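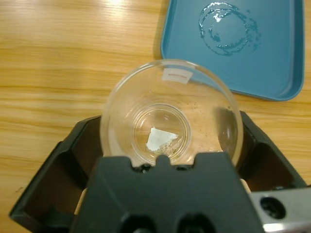
4. Demonstration day at Wasside

4.1 Aisling Ní Chonaill reported on the open day held at the Wasside workshop on August 22, 2018. Attendance was 113, against 311 invitations sent.

4.2 Members noted that the main demonstration was of table clearing. The arm was shown with its gripper at a clear glass bowl on a wooden table, with a blue tray beside it. The bowl had specks and a white flake left inside, and visitors asked whether such residue affected the grip. Stano undertook to reply in writing.

4.3 Questions were also raised on the handling of glass. The meeting agreed that the fingers should be checked for wear before the next showing – the present set has been in use since the Vastevgate visit.

4.4 The cost of the day was 2,393 pounds, including transport. This was approved. The invoice from Avcı for the hire of tables remains outstanding.

4.5 It was agreed that a second open day be held in November, with groups limited to 11 persons.

Action: A. Ní Chonaill to confirm the room and circulate a draft programme.
Action: Stano to supply a note on glassware.

5. Any other business

There was none. The meeting closed at the usual time.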